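The Case for the Folding Table
By Teodor Sima

I have owned a dresser since college, and for most of that time it has been a place to store a lamp. My clothes lived in the basket. Clean clothes, mind you! I washed them, I dried them, I carried them upstairs, and then I fished a shirt out every morning like a man bobbing for apples.

So this April I decided to learn how to fold. Properly, on a table, with everything in piles.

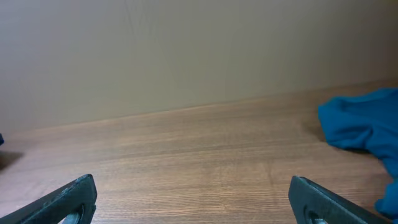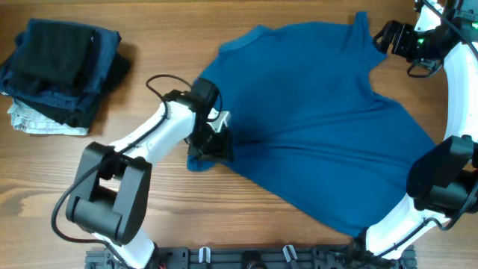
Wood grain, teal-blue fabric and plenty of creases.

The table part matters more than I expected. I had always folded on the bed (when I folded), and a bed is a terrible place for it. The mattress gives, the comforter bunches up, and every sleeve slides into the valley you just made with your knee. A hard, smooth surface lets you push the wrinkles out toward the hem with the flat of your hand, and they stay out. It's also the right height, so my back quit complaining by the second load.

I did briefly consider buying a real one. Caretti makes a gorgeous laundry-room table with a rolled edge and a drawer for stray socks, and it costs $1,895, a number I read three times. Prelter has a fold-down wall version for $405 – more my speed, but I rent, and I like my deposit. In the end I cleared the mail off the table I already had.

Then there's the order of things. I start with the heavy stuff, because jeans are easy and they make me feel competent. Leg over leg, in half, in half again, done. Dark things go together, pants near the bottom, and before long there's a pile with some actual height to it. T-shirts I save for last, and T-shirts are where it all falls apart.

A T-shirt never wants to be a rectangle. The collar pulls one way, the sleeves flop out, and the bottom corner flips under while you're busy with the top. I used to just grab it and go. Now I spread the whole thing out first and smooth it from the collar down, and I fix that flipped corner before I fold anything. Then one side in with its sleeve tucked back, the other side in, and up from the hem in thirds. My first good one took me 18 tries, and I left it on the table through dinner so I could admire it.

My sister swears by her Vukance folding board, a hinged plastic thing that flips the shirt for you. I borrowed it for a weekend and had fun with it, but it made every shirt the same width and my drawers are narrower than that. I gave it back on Monday and returned to using my hands.

I'm still slow. A full load takes me most of a podcast, and fitted sheets go into the closet in a ball, same as ever. But the lamp has company now. There are shirts in the drawer right under it, standing on edge, and this morning I picked one without digging.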